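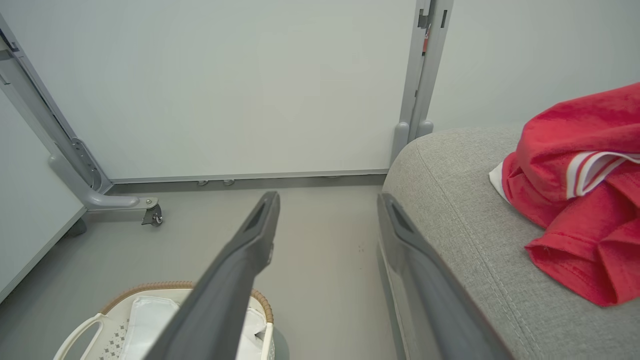 Muthoni Lema wants it known that she did not give up her evenings, they were taken, a quarter hour at a time, by the late bus.

Wednesdays are worst. The 6 out of Gadska is meant to leave the depot at twenty to seven and does, most weeks, except it now goes the long way round by Fernolari market and sits there. Engine running. Doors open. Then the hill.

The long way home
By Oduor Owino
April
Shares 200 | Comments 6

I rode it for a month. Same seat when I could get it, left side, over the heater. What you learn first is that everyone has a system. Shoes loosened by the second stop. Phone out, phone away. One man eats a whole orange before the bridge and keeps the peel in his hat.

Lema used to cook on weeknights. Stews, mostly, the kind that want two hours and some attention. Now it's eggs. "I get in and I sit down in my coat," she says. "Then it's nine."

The route changed last fall, when the old bridge road was narrowed for drainage work. The work finished. The route didn't change back. Drarex, the company that runs the line, says the market stop brings in riders and that 708 people signed a petition to keep it. Fair enough – I met some of them. A woman with two bags of onions told me it was the best thing to happen to her knees in years.

So there's that. Somebody's slow bus is somebody else's front door.

But the evening is a small thing and it doesn't take much off the end of it before its gone. Laundry moves to Saturday. Calls to your sister move to Sunday, then to a text. Lema had a choir. More than one person I talked to had a choir, or a class, or a card game, and talked about it in the past tense.

She has tried the earlier bus. Her shift won't allow it. She has tried walking from the bridge, which saves time in dry weather and ruins shoes in teh rest.

Drarex will look at the timetable again in the summer. An express is "under discussion." Lema has heard that one. She's bought a better coat.

Last ride I took, rain, windows fogged, we sat at the market with the doors open. Two people got on. The orange man was asleep.

Contact us | Copyright, all rights reserved | Back to top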